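Why Does Foam Squish and Pop Back?

Hi, it's Montserrat again! I get a lot of letters, and this week's question comes from Gonzalo Toledo, who wants to know why he can squash a piece of foam flat and then watch it puff right back up. Great question, Gonzalo. I've been poking my couch cushions all morning.

The secret is bubbles. Foam starts out as a gooey liquid, and gas gets mixed into it, so it swells up like bread dough (I love this part). Then the goo sets, and all those tiny bubbles stay trapped inside. A lot of what you're holding when you hold a chunk of foam is plain old air! 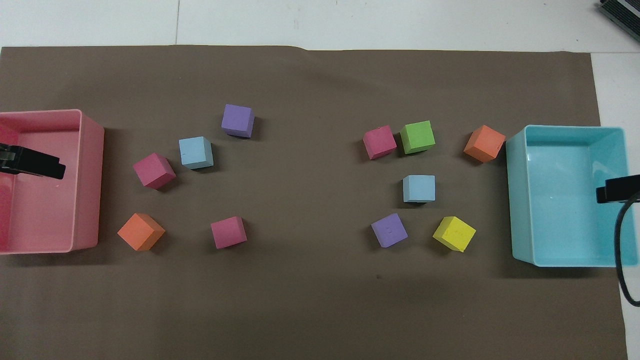
Now give your foam a squeeze. The thin walls between the bubbles bend, and in a soft sponge the air whooshes out through little holes. Let go and the walls spring straight again, pulling air back in. It's a bit like a crowd of teeny tiny springs all stretching at once.

Some foams are slowpokes. Memory foam, the kind in some pillows, takes its time, so you can press your hand in and see the print for a moment before it fades.

Want to try something? Push a dry kitchen sponge under water, squeeze it and let go. Watch the bubbles come up! Then lift it out and feel how heavy it got, with water sitting where the air used to be. Do it over the sink, please. I didn't, and my socks are still dripping.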